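How I fixed a gripper that kept losing cables (and nearly pulled a headset in half)

Posted 9 December 2021

If you've got a two-finger gripper and you've asked it to pick up anything long and floppy, you've probably met this fault already. Mine turned up in August and I spent far too many evenings blaming the wrong part, so I'm writing down what I did in the order I wish I'd done it.

The setup first. I run a small arm with an Ivaden controller and an Arneretti gripper, and the job is tidying headsets: find the cable, pinch it, lift it clear, lay it down again somewhere sensible. Easy for you or me. The arm managed it lovely for a week and then started doing two things I didn't like. Sometimes it closed on thin air and carried on as if it had the cable. Other times it got the cable fine, then lifted when a loop was snagged, and the whole headset came with it. One of those lifts put 180 newtons-worth of fright into me — not a real reading, but the plug made a horrible click and I hit the stop button.

Step 1. Stop everything and slow it down

Before you poke at anything, press the stop, wait for the arm to settle, and check that the stop really has cut the drives. Mine has a light for that. Then set the speed override to 10 per cent and leave it there until the very end. I know it's dull. Do it anyway, and keep your hands off the table while the arm is live.

Step 2. Look at what the wrist camera sees

I'd been watching from my chair, which is useless, as the fingers hide the bit you care about. Save a picture from the wrist camera every time the arm goes for a grab and have a proper look at them. 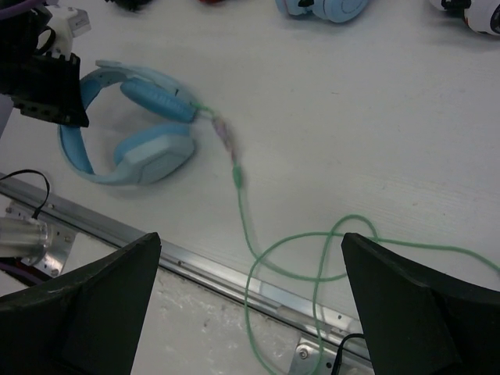
Fingers open, with the cable in loose loops by the rail.

Look at how the cable wanders about near the right finger. My program picked one point on the cable and went for it, without a thought for where the rest of it went. With a straight bit of cord that's fine. With a tangle, you can close on one strand while another is sitting against the side of a finger, and then up it all goes!

So the first change was to the choice of grab point. I now throw out any point that has a second strand close by, and if that leaves nothing, the arm stops and asks me to sort the cable out by hand. Impi Honkanen suggested that last part on the Kwok forum (thank you, Impi) and it cured most of the snags in one go.

Step 3. Check the tips meet

Power off, close the fingers by hand if yours allow it, and slide a strip of paper between the tips. It should grip right at the ends. Mine held the paper lower down and let go at the very top, so a thin cable could just slip out. I loosened the finger screws, squared the tips up against each other and did the screws up again a little at a time, swapping sides as I went.

Step 4. Teach it the difference between "closed" and "holding"

My program only asked whether the fingers had stopped moving. Of course they had — they'd stopped against each other! Close the gripper on nothing and note the position, then close it on the cable and note that too. My old "got it" limit sat on the wrong side of the gap between them. I moved it to halfway and made the program check again after a short wait of 2000 milliseconds, in case the cable creeps out. 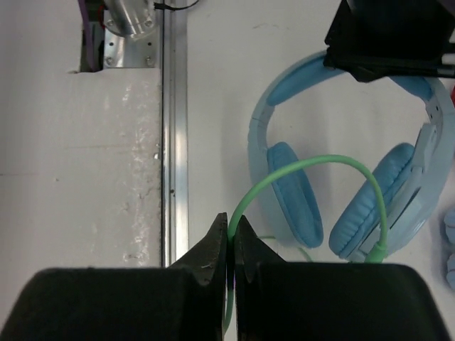 Thin green cable pinched between the tips, looping over the headphones.

A grab like this one is what you're after, with the cable right up in the points. Mind the loop, though. It goes across the earcup and back down to the other side, so a quick lift would soon find out what it's resting on.

Step 5. Put a limit on the lift

Lift a tiny amount, pause, read the force, carry on. If your controller has a force limit for a single move, use that one and leave the general one alone. I set mine to 8 newtons, and past that the arm stops where it is. Don't have it open the fingers by itself, or you may drop a headset from a height. I did, and poor old Olia (the arm, yes, it has a name) got a telling-off it didn't deserve.

Step 6. Try to make it fail

Still at slow speed, lay the cable badly on purpose. Trap a loop under the headband, cross it over itself, run it under an earcup. You want to see it stop and complain each time. Only then put the speed back up, in small steps, with a hand by the stop button.

If yours still drops the cable after all this, go back to step 3 and do the paper test again with the gripper warm. Mine shifted slightly after a long run and I had to nip the screws up a second time.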